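Section 6: Setting Up the Bin-Handling Gripper on the Trasard Cell
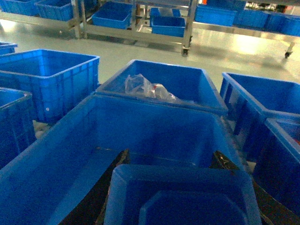 Before you start

Welcome to the part of the guide that most people turn to first, and fair enough! The Trasard cell is a patient machine, but it does like its gripper to be set up with care, and an extra hour spent on this section will save you a good deal of walking back and forth later on. If this is your first time, read the section through once before you touch anything, then come back to step 1 and work along with the pages open beside you.

You will need the teach pendant, the hex key set from the lid of the tool case, a soft cloth, a small blue nesting bin and a large crate for it to go into. Please use bins from your own daily stock. A brand-new bin tends to be a little stiffer at the rim than one that has been through the washer all winter, and settings made on it can come out tighter than you want.

CAUTION: Stay outside the marked area whenever the arm is in automatic mode. Steps 1 through 4 are done in hold mode, with the pendant key in your pocket.

6.1 Checking the fingers

1. Put the cell in hold mode and wait for the steady amber light. The arm settles a little as the brakes come on, so give it a moment.

2. Wipe both fingers down with the dry cloth, front and back. Look closely at the tips while you are there. Scuffs and light scratches on the dark finish are normal wear and nothing to worry about. A bent tip, a crack, or a burr that catches on the cloth means the finger has to be replaced (see Section 9).

3. Try each finger by hand for play. There should be none at all. If one moves, tighten its 2 mounting screws a little at a time, going back and forth between them.

4. Clean the window of the wrist camera with a fresh corner of the cloth. No sprays, please – they leave a film that is very hard to see and very easy for the camera to notice.

6.2 Teaching the grip

5. Set the small bin inside the large crate, flat on its floor, and make sure there is room for a finger on either side of it. Then step out of the marked area, turn the key to manual and select program 327 on the pendant.

6. Jog the arm down slowly until the fingers straddle the small bin. Watch the live view from the wrist camera as you go. You want to see a finger on each side of the bin and the rim sitting between them.

7. Close the gripper at the lowest force setting, then raise the force one notch at a time until the bin lifts without slipping. Stop there. It is tempting to add another notch for good luck, but too much force will bow the walls inward, and the bin may not nest properly afterward.

8. Save the position, lower the bin and open the gripper. Repeat the pick 6 times. If the bin tilts on any of them, go back to step 6 and center the fingers again.

NOTE: Jinlong Jiang, who set up the first of these cells at Jundilell, likes to turn the small bin end for end halfway through the test picks. It's a good habit, and it catches a finger that is slightly out of line long before regular running does.

6.3 Tidying up the work area

9. Look over the floor and all the crates within reach of the arm. Plastic bags, scraps and loose bits of packing should come out before you switch to automatic. Clear plastic deserves a second look, as the camera has trouble with it and so do the rest of us.

10. Park the carts behind the crates and set their caster brakes, if fitted. Leave enough room to walk between the carts and the crates.

CAUTION: Polished floors can throw a bright reflection into the camera. If you see a glare patch near a pick position, move the crates or dim the nearest lamp, and then run step 8 again.

6.4 Looking after it

Repeat 6.1 at the start of each shift, and 6.2 every 3000 picks or whenever a finger has been changed. Write the force setting in the log sheet inside the cabinet door along with your initials. Questions about the settings go to Hendrik Van Acker on the service desk, who will ask for that number first, so have it handy when you call.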